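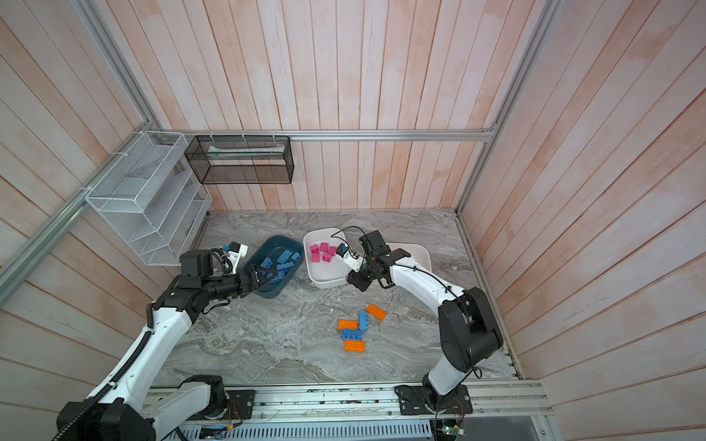
Pale planks, gray marbling and a white wire organizer.

The Shelf Life of a Small Town

Drastbridge has 13 hardware stores and four places to eat, which tells you how people there spend a Saturday night. The oldest, Stovside, opened with 155 kinds of hinge and has added to them ever since. Ask for a screw and you'll be asked what it's for, then told you're wrong. The big chain out by the highway stocks more than 2000 brackets and lasted until October. Locals still bring it up – fondly, the way you'd remember a guest who left early.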